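Minutes, Mirnach Packing Circle
July meeting, main room, Awasthi building
Start 6:40 p.m. Minutes taken by Madhu Mishra

1. Last minutes
Read and passed with one fix: the twine order was for Jadavero, the stationery people, and I had put it under Flameditz. Sorry, all!

2. Where we stand on the pouches
Wonderful news to start with. The count for the fall fair is now 837 filled and folded pouches, against a target of 1,099. That is a good deal further along than we were this time last year, and the folding is so much neater too. Thank you to everyone who took a stack home in June.

Three kinds of brown wrap are still on the list: the plain kraft paper, the waxed paper and the thin cotton. Opinions were strong. The kraft side likes the crisp edge and the lovely rustle, the cotton side says people will keep a cotton pouch for years (I have one in my coat pocket right now, so I suppose I've shown my hand). The waxed paper got one vote and a very spirited speech.

3. Folding and creasing
Most of the evening went to this, and what a good evening it was. We talked about whether a wrinkled pouch is a spoiled pouch. The general feeling was no. Soft creases suit the brown wrap and make it look like something from an old seed store. A pouch that has been squashed flat is a different matter and should go in the practice pile. 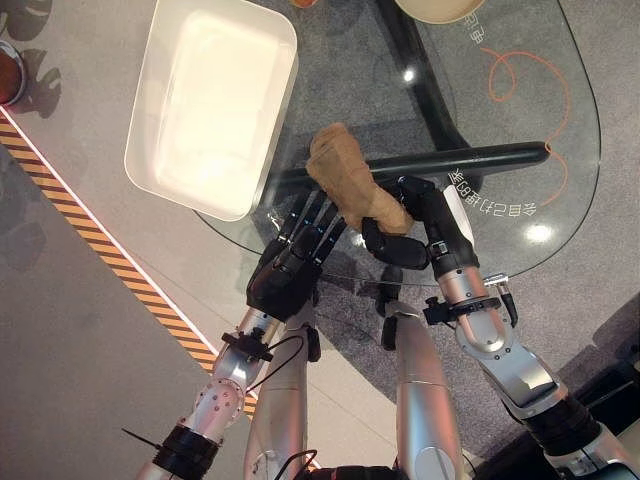
Agreed: bunch the top first, then pinch the bottom, then let go and see if it holds its shape. If it springs open, add a second turn at the top. We will stop using tape on the cotton ones from now on. Twine only, and one knot.

The glass table stays as the folding table. It wipes down in a second and bits of seed don't get stuck in it the way they did in the old planks. Please keep drinks off it - the side shelf is fine for mugs.

4. The practice pile
It has grown to 122. Proposed that we unfold them all, press them under the big atlases for a week and use them again for the children's table at the fair. Passed with real cheer. Anyone with heavy books to lend should bring them next time.
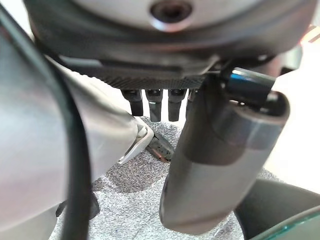

5. Labels
The draft label from Jadavero was passed around and we love the typeface. Two changes wanted: bigger letters for the plant name, and room at the bottom to write the sowing month by hand. Madhu to send these back before the end of July.

6. Money
Flameditz sent the bill for twine, 5 rolls at the old price, which was kind of them. Paid. We have enough in the tin for one more packet of kraft.

7. Any other business
Could we have a longer session in August, starting at 5:30 p.m.? Nearly all hands went up. Bring supper to share.

A request for more scissors that can cut thick cotton. Left-handed ones especially.

Closed 8:25 p.m. Next meeting in August, same room.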